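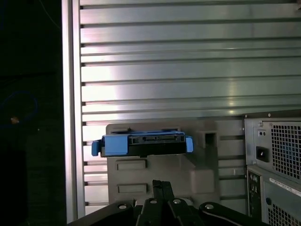
Posted by the site editor, Ulton Computer Repair Diary
23 July 2021

Spent the morning inside the old file machine. The plan was to swap two drives and be done before lunch, and I was done by mid-afternoon.

The drives in this case sit in blue carriers with a tab at each end. Press both tabs in together and the carrier should slide out. The first one did. The second stuck on one side, and I had to work it back and forth for some 40 minutes before it gave. I didn't want to lever it with a screwdriver — I cracked a tab doing that in January and had to order a replacement from Grosa, who only sell them in packs of 8.

Vacuumed the dust out while the bays were clear. Wiped the ribbed metal panel too, with a dry cloth. The grooves hold fluff and a cloth only gets the tops, so I went along them again with an old toothbrush.

Put the new drives in and checked the connectors before pushing the cables on. The copy from the Flekov backup box started at two and has five hours left on it. I have left the side panel off until it finishes.

Still to do: label the carriers, find a shorter data cable, take the dead drive to the recycling point. Tea was late. Beans on toast.

Contact | © Ulton Computer Repair Diary | Back to top

We use cookies to remember your settings. Accept / Manage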